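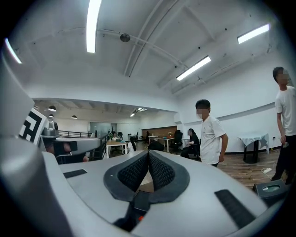

STUDENT PROJECTS / LOCAL HISTORY AND EVERYDAY LIFE

Keeping the Bread Going: Sourdough Starters in Flenach Households

Project report by Johannes Adams
Submitted May 31, 2026

How I came to this subject

My grandmother kept a jar on top of her refrigerator for as long as I can remember, and as a small child I was a little afraid of it. It bubbled, it smelled like apples that had been left in a school bag, and every so often the lid would lift by itself and settle back down with a click. When she moved to a smaller apartment she gave the jar to my mother, my mother gave it to me, and I came very close to killing it in my first month away from home. I mention this because the whole project grew out of a worried phone call I made about that jar, and because my supervisor told me that a report should say where its questions come from. Well, mine came from the top of a refrigerator!

What I wanted to know was fairly simple. Flenach is a town with two supermarkets and a good bakery, so there is no practical need for anyone to bake bread at home. Still, a surprising number of people do, and many of them use a starter that was handed to them by somebody else. I wanted to find out how the starters travel from one kitchen to another, what people are told when they receive one, and how much of that advice survives the trip.

How the work was done

I left a short questionnaire at the library, the bakery and the hardware store, and I asked everyone I met to pass it on. I got 40 completed questionnaires back, which was more than I had dared to hope for (I had printed far too many, and the rest are now my scrap paper for the coming year). After that I visited nine households for longer talks. Most of these took place at the kitchen table and nearly all of them involved eating something, so my notes have a fair amount of butter on them.

The questionnaire asked how long the household had kept its starter, who it came from, how often it was fed, what flour was used, and whether it had a name. I added the last question at the end as a bit of fun and it became one of the most useful ones, as I'll explain further down.

I should say something about the limits of all this. People who fill in a form about sourdough are people who like sourdough. I can't say anything about the families who were given a jar and poured it down the sink a week later, although I would love to talk to some of them. My sample also leans toward older people, and only six of the forms came from anyone under thirty.

Where the starters came from

The most common answer by a good margin was a relative, usually a mother or an aunt. After that came neighbors, and then people from work. One man got his from the mechanic who was replacing the clutch in his old Honda. They had started talking about lunch while they waited for a part, and he drove home with a repaired car and a yogurt tub full of starter on the passenger seat, held in place by the seat belt. He has baked with it every week since.

Several of the jars turned out to be cousins. When I drew the connections on a big sheet of paper, I found that eleven households could trace their starter back to one woman who used to live on the road to Trovilden. She has since passed away, but people remember her going from door to door with it in the fall, and two of them still have the recipe card she gave out with the jar. The cards don't match. One says to feed the starter with equal parts flour and water, and the other says to use "as much as it wants," a measurement I have thought about a great deal. 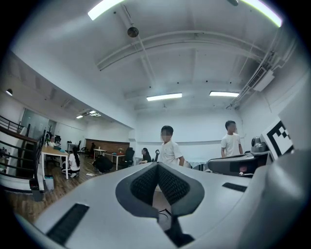

The instructions people received varied even more than I had expected. Some got a full written page. Others got a single sentence at the front door, and a few got nothing except the jar and a look of encouragement. What struck me was how confidently everyone repeated what they had been told. I heard that a metal spoon would ruin the culture, and in another kitchen I was served a lovely rye loaf by a woman who had stirred hers with the same metal spoon for decades. I heard that it must live in the dark. I heard that it likes the window.

A small test at home

I didn't want to write only about what people said, so I ran a modest comparison of my own. I took my grandmother's starter, divided it into four jars, and fed them differently for three weeks. Each jar got 40 grams of flour at every feeding. The first got white wheat flour, the second whole wheat, the third rye, and the fourth a mix of all three. I kept them side by side on a shelf in my room and wrote down how far each one had risen after six hours, using a rubber band around the glass to mark the starting level.

The rye jar was the quickest, and it stayed the quickest all the way through. The white flour jar was slow to begin with and then caught up somewhat in the second week. The mixed jar was the least predictable of the four, and on one warm afternoon it climbed out and got into a folder of lecture notes. At the end I baked one loaf from each, every one of them weighing about 700 grams after baking, and took them to my study group at Nonlow House. The whole wheat loaf was gone first. I'm careful not to make too much of that, as it was also the one closest to the jam.

My room was not a laboratory. The temperature went up and down with the weather, and I forgot one feeding completely when I was away for a cousin's wedding. If I did this again I would put the jars in an insulated box and make a proper schedule with somebody else to share it.

Names, and what they told me

Now to the names. Just over half of the households had named their starter, and the ones who had were much more willing to talk about its history. They knew who had given it to them, they knew roughly when, and they could usually tell me about a time it had nearly died. The households with no name for it tended to describe it as an ingredient, kept next to the mustard and the pickles. I don't think a name makes anyone a better baker. I do think it makes a story easier to carry along, and the story is very often what gets passed on together with the jar.

One retired teacher keeps a notebook for hers in which she writes down every person she has given a piece to, with the date and sometimes a comment. ("Moved away. Still alive!" is one of my favorites, and I never did find out whether she meant the friend or the starter.) She let me sit and read it for an entire afternoon, and I'm very grateful to her for that and for the soup.

Costs

My supervisor asked for a short section on money, so I'll keep it short. The questionnaires were the largest expense, as I had 1000 sheets printed because the price per page was so much better. Flour came next. Jars cost me nothing, thanks to my downstairs neighbor and her love of pickled beets.

What I would still like to do

There is a second branch of the family tree on my big sheet of paper that I couldn't follow to its end. It leads to a household in Trovilden that has had a starter for longer than anyone else I heard about, and they have kindly agreed to a visit in June, after the exams. I would also like to go back to the two recipe cards and look for a third. A few people were sure they had one in a drawer somewhere, and I have left my phone number with all of them.

My warm thanks go to everyone who filled in a form, opened a door or put the kettle on. Anyone in Flenach who would like some of my grandmother's starter is welcome to bring a clean jar with a loose lid. Please feed it the day you get it home, and use whichever spoon you like.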